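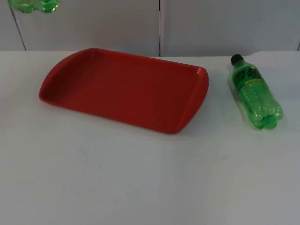

Ronja Kvam replied to my last post within a minute to say that a tray is a surface, surfaces collect things, and I have enough surfaces. She has been to my apartment. I can't fight her on the numbers.

So, a thread about the tray.

1/ It's red. Tomato red, the red of a ketchup bottle in a diner. Everything else in my kitchen is white because the last tenant owned one can of paint and a lot of free time. I wanted one thing in there I could find without my glasses.

2/ The idea is drinks. For two years I've carried bottles out to the porch under my arms like a man stealing them. A tray has a lip at each end. You hold the lips. I'm told this has been known for centuries.

3/ Gøran Midtbø wants to know if it's an Isaksson. No, Gøran. The Isaksson one is 40 dollars and comes with a little card about the designer's childhood. I got mine at the thrift store in Zeltstead, from a bin marked PLASTIC MISC.

4/ Green soda bottle for scale. It's on its side because I don't trust anything tall near my elbows.

5/ Things I've been told to put on the tray since this morning: lemons, a candle, mail, keys, "a moment," a smaller tray.

6/ The smaller tray was Ronja, and she was being mean.

7/ I did try mail. Put one envelope on it at noon. By three there were a water bill, a coupon for Jernden tires and a catalog for people with horses. I don't drive and I've met one horse. Took it all off again. The tray stays empty between trips or this whole project is over.

8/ Somebody in the replies asked if bottles slide. Yes. The floor of the thing is flat and smooth and a round bottle lying down on it will go wherever it likes. I did a test walk to the porch with two bottles lying down and it was like carrying a pair of ferrets.

9/ Standing up is better until you reach the step. There's one step. I've lived here long enough to know about the step.

10/ Current method: dish towel under everything, bottles upright in the middle, cups around them as a sort of fence. Walk like you're in a wedding. Made it out and back with nothing on the floor but one ice cube, and I'm counting that as weather.

11/ Gøran says damp the towel first and wring it out hard. He waited tables one summer at a hotel in Ternascombe and has brought it up in every conversation since. Tried it. It works. I haven't told him and I'd appreciate it if you didn't either.

12/ Where does it live when it isn't working? Good question, rude of you to ask. It doesn't fit in the cupboard lying down. On end it fits, but then the cupboard door stays open as far as a cat's head. I don't have a cat. I could get one now, I suppose – the door's ready.

13/ Went with the gap beside the fridge. It slides right in and the red edge sticks out just enough to grab.

14/ Ronja, by the way, has asked to borrow it for her thing in July. The surface. She'd like to borrow the surface.

15/ I said yes. I'm charging her one bag of ice and she has to carry the towel home and wash it. Porch is open from six tonight if anyone's nearby. Bring your own cup, I used all mine for the fence.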